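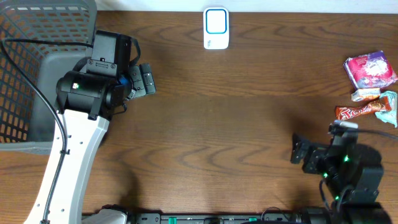

Large grey plastic basket with slotted sides, on a brown wooden tabletop.

How to sort a junk drawer using one basket and a table

Posted 19 February 2022 in Storage and Sorting

This method works for a kitchen drawer, a hall cupboard shelf, or the box that came with you in the last move and was never unpacked. It needs a table, one big basket and a free afternoon. A standard kitchen drawer takes me 40 minutes. A hall cupboard takes longer and is better done a shelf at a time.

What you need

A table you can stand at from at least two sides
One large plastic basket with slotted sides and a solid bottom
A damp cloth and a dry cloth
Masking tape and a marker
Two paper bags, one for rubbish and one for donations
A few small containers (takeaway tubs are fine)

Choosing the basket

Get a bigger one than you think. Everything from the drawer goes into it in one go, and if it only holds half you'll end up with a second pile on the floor.

Slotted sides let you see roughly what's at the bottom without digging. They also let crumbs and dust out when you rinse it. The bottom should be solid. On a fully open basket, screws, drawing pins and loose batteries drop through and roll off somewhere. If you already own one with slots in the base, line it with a folded tea towel or a sheet of cardboard cut to fit.

A thick rim is worth having too. Thin rims dig into your fingers once there are tools and tins in there. Check the rim for sharp moulding marks before you buy and run a thumb along the inside of the slots as well. Any rough spots can be taken off with a fine nail file.

I bought mine at Skokden for 19 dollars. The cheaper one from Dikmont was the same size but flexed badly when lifted from one end.

Setting up the table

Wipe the table down and dry it. On a wooden top, wipe along the grain and don't leave water standing near joins or edges. If the surface is oiled or waxed and you care about it, put something down for the metal items. An old bath mat or a flattened cereal box will do.

Busy grain hides small things. Brown screws, rubber bands and picture hooks are hard to spot on dark wood with a lot of figure in it, so I keep a white dinner plate handy for anything smaller than a coin.

Put the basket in a far corner, on the side of your weaker hand. Leave the middle for sorting. The near edge is for the containers. If the basket sits in the middle you'll be reaching around it all afternoon.

Tape off the sorting area if you like. I use four strips:

Keep in this drawer
Keep, but somewhere else
Fix or test
Don't know

Write on the tape before you stick it down. Marker can go through thin tape and onto the wood. Low-tack painter's tape is safest on a finished tabletop. Test a short piece underneath first, and take all of it up the same day.

Emptying the drawer

1. Take the drawer right out if it comes off its runners. Most lift up and forward. If yours has clips on either side, press both at once.

2. Take out knives, blades, open scissors and anything made of glass by hand and set them aside.

3. Tip the rest into the basket slowly. Leaking batteries, open glue and loose matches come out now and do not go in with everything else. Wear gloves for the batteries.

4. Vacuum the drawer, wipe it and leave it out to dry.

5. Lift the basket with both hands and carry it level. Set it down gently, as grit stuck underneath will scratch. Wipe the base before it goes on the table.

Sorting

Take a handful out of the basket and deal it into the four areas. Don't stop to put anything away in another room. That's how people lose the afternoon.

Go quickly on the first pass. Anything you hesitate over for more than a few seconds goes in Don't know. Rubbish goes straight into its paper bag. Dried-out pens, dead lighters (check with your council first), instruction booklets for things you no longer own, single chopsticks, expired coupons.

Keys deserve their own tub. Try each one in every lock in the house later, in a single trip. Label the ones that fit. The rest can wait in an envelope with a month written on it. Mine says October, and whatever hasn't been claimed by then is going to the scrap metal bin.

Cords get the same treatment. Match each to a device. Coil the matched ones loosely and secure with a twist tie.

When the basket is down to the last layer, tip the small bits onto the plate. Pick through it under a lamp.

The second pass

Go back over the Don't know area. By now you will have seen the whole lot, and the plastic bracket you couldn't place might belong to the blind fitting you found later. Put pairs and sets together.

Then look at the Keep in this drawer area and be hard on it. My own drawer had 11 takeaway soy sauce fish and three tape measures. One tape measure stayed.

Batteries can be checked with a cheap tester. Keep good ones in a lidded container, standing the same way up, with tape over the ends of any 9-volts.

Putting it back

Put the containers in the drawer dry, before anything goes in them, and shuffle them until the drawer closes without catching. Things used daily go at the front. Tape, scissors and one working pen are the usual three at our place.

Long items go along the side. Don't fill the last container. Something will turn up tomorrow that belongs in it.

Everything in Keep, but somewhere else goes back in the basket, and you walk it through the house once. Start at the far end and work back to the kitchen.

Cleaning the basket

Tap it out over the bin, then rinse it in the laundry tub or shower with warm water and a squirt of dish soap. An old toothbrush gets into the slots. Stand it on its side to drain. Avoid very hot water on soft plastic, as it can warp the base and then the basket rocks on a flat table.

Sticky patches from old labels come off with a bit of cooking oil left on for ten minutes, then soap.

If you're doing more than one drawer

Do them on separate days, and start with the worst. One reader in the Valley group did a whole shed this way and weighed what left the property at 2,000 kilos, so the method scales, though she used a good many more baskets and a trailer from Lynch Hire.

For an ordinary kitchen, one basket is enough. Store it on top of the fridge or under the bench, and use it for collecting strays until the next drawer.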